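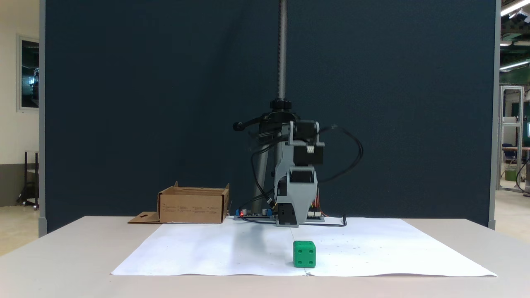

Clemeo small arm project: progress report and equipment plan

Prepared by Emese Katona for Umut Erdem, Drullwood Fund

Dear Umut,

Thank you for your patience while we got our sums straight. You asked in your last letter for a plain account of where the bench work has got to, what we have spent, and what we would like to buy next, and I have tried to keep to that order, though you know me well enough by now to expect a detour or two.

Where the work stands

The small arm is up on its bench and has its own corner now, with the navy partition behind it. We are still using the grey plastic brackets and the stepper motors, and the boards still sit out on the table at the foot of the arm. Necati would dearly like them in an enclosure and has asked for one in every meeting since the spring, so you will find it in the list further down.

The task itself is simple to say and has kept us busy for months: pick up a cube from the sheet, carry it to a new spot and set it down there. We use a green die for this, and the paper under it is marked with small dots, which Hạnh reads off when she checks where the cube has ended up. The paper is cheap and easy to replace, but it creases and the edges curl, and a curled edge is enough to shift a cube. A proper printed mat, stuck down flat, is one of the smaller things we are asking for and probably the one that would please Hạnh most.

Since the last report we have completed 2,117 logged pick attempts, against the 2,000 we promised you for this stage. I was very glad to see that number go past the line! Hạnh Hà did most of the logging herself and wrote the notes that go with it, and I would ask you to read them if you have an hour, as they are much better than my summary. Her main finding is that the misses bunch together after the arm has been running for a long stretch, and she suspects the brackets are flexing a little under the motors. We have not proved that yet.

Spending so far

We are inside the budget for the stage. The largest item was the motors and their drivers, followed by the bench and the partition. We paid more than planned for cable, partly through buying it in short lengths when we should have bought a reel, and that one is my fault. Recep Kaplan has gone through the invoices with me and his table is attached to this letter.

What we would like to buy

Metal brackets, one full set. Gündoğdu have quoted for these and can deliver 21 working days after we order. If Hạnh is right about the flexing, this is the purchase that matters, and if she is wrong we shall at least have stopped arguing about it.

Spare stepper motors, 2 of them, same pattern as the present ones. We have no spares at all at the moment, and a failed motor would leave the bench idle while we waited for the post.

An enclosure for the boards, with strain relief for the cables. At present the wiring hangs down one side of the arm and loops out on the other, and each time we move anything we have to look where it has gone.

A printed mat, as above.

A second arm. I have put this last on purpose. Cevico will sell us a ready-built one, and Necati Yalçınkaya has made a good case for having something to compare ours with, but it would cost more than everything else here put together. My own feeling is that we should fit the metal brackets first, repeat the test and come back to you with the figures. Necati disagrees, very politely, and his page is attached so that you can hear it from him.

What we need from you

A yes or no on the first four items would let us place the orders before December, when Gündoğdu close their workshop for a good part of the month. The second arm can wait for the next stage. If you would prefer to release the money in two parts, that suits us perfectly well, provided the brackets are in the first one.

I should also mention that we have underspent slightly on travel, and with your agreement I would like to move that sum across to equipment. Recep has marked the line in his table.

You are very welcome to come and see the bench for yourself - mornings are best, and any time after ten there is somebody in to make the tea.

With warm regards from all of us,

Emese Katona

Attached: spending table (R. Kaplan); test notes (H. Hà); note on a second arm (N. Yalçınkaya)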